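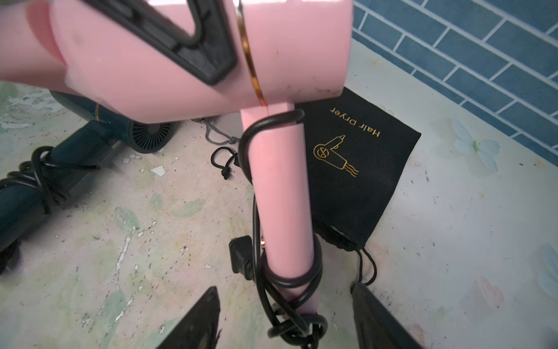 ## 3. Equipment selection and budget

### 3.1 Purpose of this section

This section sets out what the project needs to buy, what it already has, and how the 2,243 dollar equipment allowance is to be divided. It covers the gripper, the wrist camera, the test objects and spares. The arm itself is on loan from the department until the end of term and is not costed.

Yayra Essien prepared the gripper and camera comparison. Chantal Chan prepared the object list and the spending plan.

### 3.2 Task requirements

The task is tabletop sorting of small household appliances for a repair and reuse depot. Hair dryers were chosen as the first object class. They are a hard case for a two-finger gripper: the handle is narrow, the barrel is wide, and most of the mass sits above the grasp point if the dryer is held upright by the handle. The cord adds a second problem. A cord wrapped around the handle changes the effective grasp width, and a loose coil can end up between the finger and the plastic.

The requirements taken from this are:

- Finger opening wide enough for a handle with its cord wrapped on.
- Rated payload of at least 600 g at the fingertips.
- Textured or padded finger surfaces that can be replaced without removing the gripper.
- A wrist camera that sees both fingertips and the tabletop behind the object.

The camera requirement needs some explanation. With the object held close, a large appliance takes up much of the view and the items behind it are only partly visible. A pink dryer in front of a dark teal one is easy to separate by colour. Its black cord against a black storage pouch is much harder. A wider lens recovers some of the background at the cost of detail on the cord.

### 3.3 Gripper options

Two suppliers were asked for prices.

| Item | Supplier | Price | Spare fingers included |
|---|---|---|---|
| Parallel gripper, standard stroke | Flevis | $980 | No |
| Parallel gripper, long stroke | Grovbridge | $1,190 | Yes, one pair |

The Flevis unit is cheaper but its stroke leaves little margin once a cord is wrapped on the handle. Spare fingers add $140 per pair, which brings the two options to within $70 of each other. The Grovbridge unit is recommended. Its lead time is longer, so the order has to be placed by October if the test period is to be kept.

### 3.4 Camera and mounting

The Peeters compact camera was selected at $315. The mounting bracket will be printed in the student workshop, and $47 is allowed for filament, screws and a cable clip. A second camera fixed above the table was considered and dropped from this phase. It would help with items hidden behind the held object, but the cost would have to come out of the spares line.

### 3.5 Test objects

Dryers will be bought second-hand. Scuffed housings are acceptable and in fact preferred, as the depot's own stock is worn. The set should total 10 dryers and should include:

- light and dark housings
- cords wrapped around the handle, and cords left free
- at least one dryer with a drawstring storage pouch
- straight and angled plugs

Pouches are to be kept with the set. Soft black items with cords of their own are a likely source of false detections, and printed text may appear upside down to the camera. No new tabletop is to be purchased. A worn, patterned surface is closer to depot conditions than a plain sheet.

All dryers will be handled unplugged. No electrical testing is planned, so no test and tag cost is included.

### 3.6 Spending plan

| Line | Amount |
|---|---|
| Gripper, long stroke | $1,190 |
| Camera | $315 |
| Bracket materials | $47 |
| Test objects | $180 |
| Drilow adaptor plate and cable set | $226 |
| Finger pads and spares | $150 |
| Contingency | $135 |
| **Total** | **$2,243** |

The contingency is small, at six per cent of the total. If the adaptor plate does not fit the loaned arm's flange, a machined replacement would use all of it. The bolt pattern should therefore be measured before the plate is ordered. Freight is included in the supplier prices for the gripper and camera only.

### 3.7 Order of purchase

1. Measure the flange and confirm the plate drawing with Drilow.
2. Order the gripper.
3. Order the camera and print the bracket.
4. Buy the remaining test objects.
5. Hold the spares order until the first pad wear check has been completed.

Steps 2 and 3 can be placed together if the supervisor signs both forms at the same time.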